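Small Boxes, Big Mess: Sorting a Shop Stockroom by Colour
Project report, Retail and Storage module
Enikő Vörös

Why I picked this

I work Saturdays at Putar, a little household shop in Faltdale, and the back shelves have been driving me up the wall since August. Big things are fine. You can see a bucket from across the room! The small boxes are the trouble. They get pushed to the back, they fall over, two sorts end up in one row, and then a customer wants one and I'm on my knees with a torch. So when our tutor, Viktória Kocsis, asked us to find a storage problem we'd met in real life, I didn't have to think very hard.

My question was simple: if you've got a heap of small boxes that are nearly the same size, is it quicker to sort them by colour first and read the labels after, or to read every label as you pick the box up?

What I used

A table, a metal shelving unit behind it, and a heap of little cartons in two colour schemes (white with blue, and white with red). I wanted boxes that look alike at a glance, and these do. The unit has slotted back panels, so I'd hoped to clip dividers in, but the ones I bought from Somogyi were the wrong fit and went straight back in the bag. I ended up folding dividers from cereal card, and they held up better than I expected.

How I did it

Boglárka Simon and I took turns. One of us tipped the boxes out in a heap, the other one sorted, and then we swapped. Each of us did 3 rounds of each method. In the colour method you pull out everything with red on it, push it to one side, and only then look at the printing. In the label method you read each box as it comes and put it straight in its place.

We had one rule, which was that you could use both hands. Sándor Sárközi tried it one-handed for a laugh while holding his tea and we didn't write that one down.

We did the proper timed rounds on Sun 7 January, and it took us most of the afternoon because I kept forgetting to start the stopwatch.

What happened

Colour first was faster for both of us, by almost 30 seconds on Boglárka's best round. My own gap was smaller, but then I already knew the boxes quite well from practising. We made fewer mistakes with labels first, though, which I hadn't seen coming. When I sorted by colour I got cocky and shoved boxes along without checking, and two went in the wrong row.

The heap itself matters more than I'd thought. Boxes lying flat with the printed side up are easy. The ones leaning on their neighbours, or tucked under, slow you right down, and you end up with one in each hand trying to work out whether they're the same. With the red-bordered ones that happened to me over and over. The border is so strong that your eye stops there and doesn't bother with the small text.

What I'd change

Bigger labels on the shelf edge, for a start. I wrote mine in biro and Boglárka couldn't read my handwriting. I'd also get somebody who has never seen the boxes to do the rounds, as both of us were too used to them by the end. Enikő Orbán (the other Enikő, yes, it gets confusing in seminars) suggested turning all the boxes face up before the clock starts, and I'd like to try that as a third method.

Two red-bordered boxes in hand, with the rest of the heap still to go:

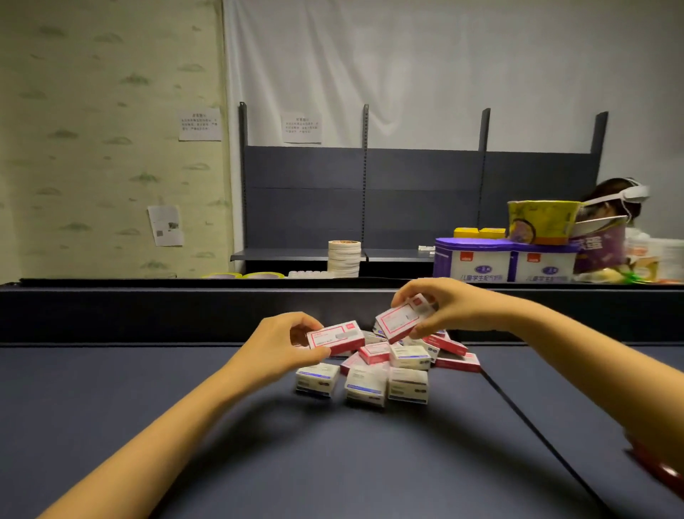 Sources and thanks

My main reading was the Nalgate stock handling booklet from the module folder, mostly the chapter on small goods. Thanks to Boglárka for giving up her afternoon, and to my manager at Putar, who has let me redo one bay in the back room with the cereal card dividers. The timing sheets are in the envelope stapled to the back cover.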